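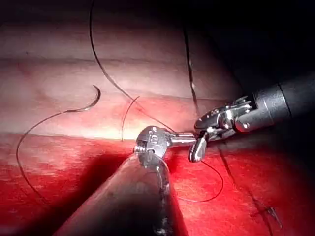
Hi Farzana,

2024-07-14, and I owe you a report, so let me get going. You asked for something you could read over a coffee and not another binder, and I've taken you at your word. The short version is that the Lestach suturing kit is a good piece of gear with a couple of annoying holes in it, we're most of the way through the review you're paying for, and I'd like to change how we spend the rest of the money. Longer version follows!

Where we've got to

When we signed the plan in May, I said we'd run the kit on Itport's loaner console for the whole review and log every throw, good or bad. We've now logged 481 attempts. I'm counting an attempt as one needle pass, from picking up the needle to pulling the thread through, and if the operator gives up halfway it still goes in the book. Marcelino Montoya has done the lion's share of the driving and I've done the rest, badly at first and a bit less badly now. My early passes drag our averages down, and I've kept them in on purpose. Half the training centers who might buy this thing will have somebody like me sitting at the controls.

Of those attempts, 200 were on the single-layer pads and the others on the two-layer ones. I'd planned on an even split. The two-layer pads turned out to be where all the interesting trouble is, so we drifted that way, and I should have told you sooner than I did.

The pads

I like these a lot. The pale top layer sits over the red one with a soft edge between them, and you really do have to think about how deep you're going. Cheaper pads we've tried feel the same wherever you stick the needle. With these, Marcelino can feel his way (well, see his way – there's no force feedback on this console) from one layer into the next, and he says the way the top one bunches when you pull too hard is a fair warning that you're about to make a mess.

My gripe is the color. Dark thread on the pale layer is lovely and easy to follow. Once it wanders over onto the red, and especially into the shadow of an instrument shaft, I lose it. I've grabbed for shadow more than once. Marcelino mostly doesn't, but he does slow down, and you can see it in his times. Groneck, who make the kit, sell a lighter thread as an extra, and I've asked them for a spool to try. They've been friendly about it, and it hasn't shown up yet.

The other thing is glare. The top layer throws a lot of light back at the camera when the lamp is up high, and it washes out right about where you want to be working. Turning the lamp down fixes the glare and makes the corners too dark. We've settled on a middling setting that neither of us loves. A matte finish on the pad would go a long way, and that's going into the notes for Groneck.

The instruments

No complaints about the build. The wrists are smooth, the jaws close square, and we've had no cable trouble at all, which I did not expect to be typing at this point. The handoff is where people struggle. You bring both tips in close, one holding and one open and ready, and from the console it is very hard to judge that last little gap. I kept closing on air. The guide that comes in the box gives the handoff a single paragraph and then cheerfully moves on to knots, as if everyone gets it first go.

So we wrote our own handoff drill. It's a page long, no needle, just passing a short bit of thread back and forth between the tips until it stops being scary. I did it for 140 passes before going back to the real task and my drops came down so much that Marcelino asked if I'd been cheating. I'd love to hand this drill to Groneck for free if you're okay with that. It was made on your money, so it's your call.

Loose thread is the other headache. The kit doesn't say how long to cut it, so we started out too long and ended up with loops lying all over the pad, getting under the shafts and snagging on whatever was moving. Shorter is better, and now we cut before every run. I'd like to see a simple cutting mark printed on the pad tray.

What's slipped

The scoring software, mainly. It was supposed to grade each stitch from the video and it's fine on neat ones, but it gets confused by anything with extra thread nearby and will happily score a stray loop as a stitch. We've gone back to scoring by hand. That eats up evenings, and it's why the comparison with the Robles trainer hasn't started. I know that comparison was the part you were most keen on. I haven't forgotten it, and the Robles unit is booked.

We've also gone through pads faster than I budgeted. Each one gets chewed up after a while and then the needle starts following old holes, so the results stop meaning much. I now retire a pad sooner than the guide suggests.

What I'd like to do with the rest

I'd like to drop the scoring software from the review, apart from a short write-up of what went wrong, and move that money over to pads and to the Robles work. I'd need 3 more weeks on the console, and Itport have said that's fine at the same rate. Marcelino is happy to stay on for it.

If you can let me know yes or no on the budget change, and on sharing the drill, I can get the pad order in right away. The full log is in the shared folder along with Marcelino's notes, which are a lot tidier than mine. Call me if any of the numbers look odd – I'd much sooner walk you through them on the phone than type it all out again.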